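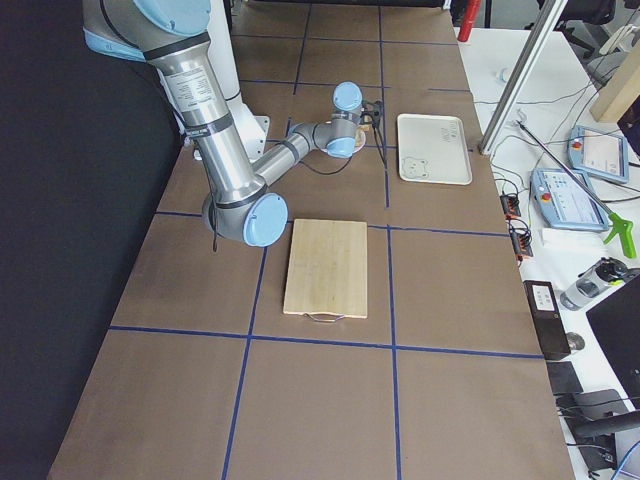 The arm over its taped work table at the Juscombe shared workshop. The tape lines mark the cells used for placing objects.

Members of the Juscombe workshop have brought a table-clearing arm to the point of handling food, according to a build note posted in December. The project, called Erov, uses a single arm on a tall base column and a two-finger gripper. Its job is to move kitchen items between cells on a grid laid out in blue tape over brown paper.

Control runs from a desk beside the table, where the teach pendants are kept within reach of the operator. Positions are taught by hand first, then replayed from a script named Sleiman. The script limits travel to 200 millimeters per second when the gripper is closed and 300 when it is open. Cell corners are measured again each time the paper is changed. 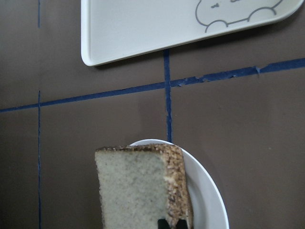 Soft items remain the hardest part of the build. Rigid objects such as trays and boards can be held with a fixed closing force, but a crumbly load needs a lower limit and a slower approach. Cake is the current test piece. A slice with a granular coating down one side gives the two black fingertips an uneven surface to close on, and the cut face next to it is fine-crumbed and compresses easily. The wrist view is used to check where the fingers meet the slice in relation to the plate rim. The note also lists tape wear as a fault to fix: the long strip running past the tray has gone ragged along part of its length, and the line finder reads a torn edge as a corner.

The build log gives 106 taught positions so far, with around 2 hours needed to recheck the full set. A replacement grid, printed directly on the table cover, is being drawn up under the name Cesness. The group plans to keep the present cell size so that existing positions carry over. Gripper force settings will be posted with the next revision of the script.

Contact the news desk | Copyright Juscombe Workshop News | Back to top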